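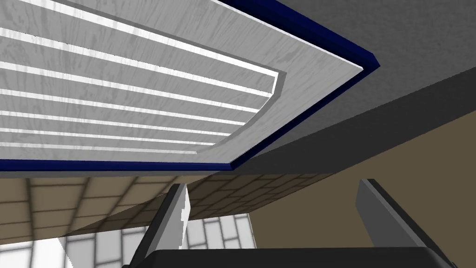 The will left Stolville's only bakery to whichever Hattar cousin could stand the other for six weeks. Dima moved in upstairs with 2 suitcases and a grudge.
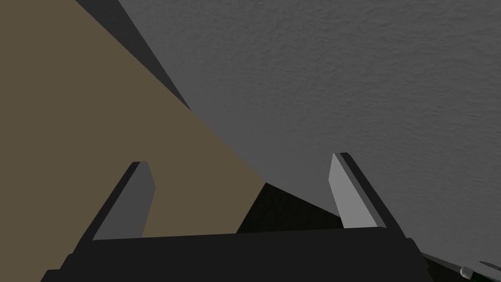
By April they'd divided the shop with flour. He got the oven, she got the till, and customers paid 75 cents extra for the shouting. 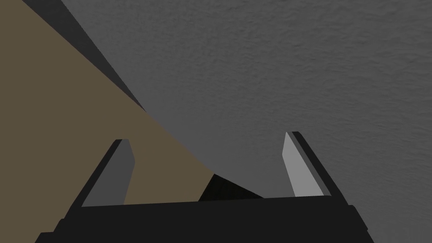
Bramum wanted to know whether the pies would get worse if they made up. It was a fair question – the crust had never been better.
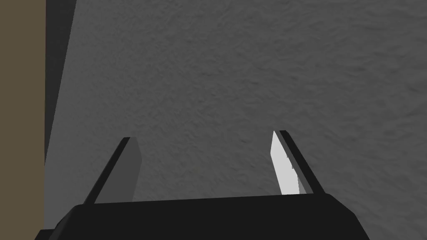

So they signed the papers, shook hands, and went on not speaking until well after lunch.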